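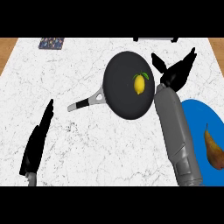
The Trouble with Large Batches of Custard

A home cook making pastry cream for a single tart works with a pan small enough to forgive most errors. The milk heats evenly, the starch sets in a minute or two, and the whole mass cools on a tray before anyone has finished washing the whisk. Scale the same recipe up to 16 quarts and none of those conditions hold.

Roxana Escobar runs production at Nollum, a wholesale bakery on the north side of Farosville that supplies filled buns, cream slices and layer cakes to cafes across the county. For most of last winter her attention went to one product, the vanilla pastry cream that goes into nearly everything the bakery sells.

The complaint was thinning. Cream that left the kettle firm enough to pipe would be loose by the following morning. It happened in one batch, then skipped several, then happened again. The formula had not changed, and neither had the supplier of the starch.

"We looked at the milk first, then the sugar, then the refrigerator," Escobar says. "The kettle was the last thing we looked at, and we should have started there."

Two things thicken a pastry cream. Cornstarch granules swell and burst as they heat in liquid, and egg yolk proteins unfold and link together. The starch does most of the work. The yolks also bring a complication in the form of amylase, an enzyme that breaks starch into shorter chains. If enough of it survives cooking, it goes on working in the finished cream, slowly, even under refrigeration. The result is a filling that looks correct at packing and weeps overnight.

The standard advice is to bring the cream to a full boil and hold it there, stirring, for a minute or more. In a saucepan this is easy to judge. In a steam-jacketed kettle, large bubbles break at the wall well before the center has reached the same temperature. The cooks at Nollum were timing their boil from the first bubbles, as they had been taught to do.

Escobar had them take readings at the wall, at the center and just under the surface. In the batches that held, the three figures were close together when the steam was shut off. In the batches that thinned, the center lagged well behind. The difference came down to the scraper blades on the agitator, which had worn enough to leave a film of set cream on the wall. The film acted as insulation. It also explained the small rubbery flecks that the finishing crew had been straining out since January.

New blades came from Kruger, the local shop that services the bakery's mixers. Replacement took an afternoon. The written procedure took longer. It now calls for the boil to be timed from the center reading, for a full 2 minutes, with the agitator running throughout. Butter goes in off the heat, in pieces, once the cream has dropped below 140 degrees.

Cooling was revised as well. The old practice was to empty the kettle into deep tubs and put them straight into the walk-in. A deep tub of custard loses heat slowly, and the middle can stay warm long enough to be a food safety concern as well as a quality one. The cream is now spread in shallow pans, covered with film pressed to the surface, and chilled on open racks with space between them. This takes up more room than the bakery would like.

Nollum fills more than 2,000 buns on a busy morning, and the piping line is sensitive to small changes in firmness. A cream that is too stiff tears the crumb and traps air. Escobar has her crew beat each pan briefly before it goes in the hopper, at low speed, only until smooth. Long beating shears the set starch, and it does not recover.

The Ballura, a bun with a burnt sugar top and the bakery's best seller, needed one further change. Its filling is cut with whipped cream at a ratio of 80 parts custard to 20 parts cream by weight, and with the firmer base that mixture piped badly. Escobar reduced the starch slightly and left the ratio alone. The chocolate version is still being tested. Cocoa takes up liquid as it sits, and the first trial was too thick to pipe by noon.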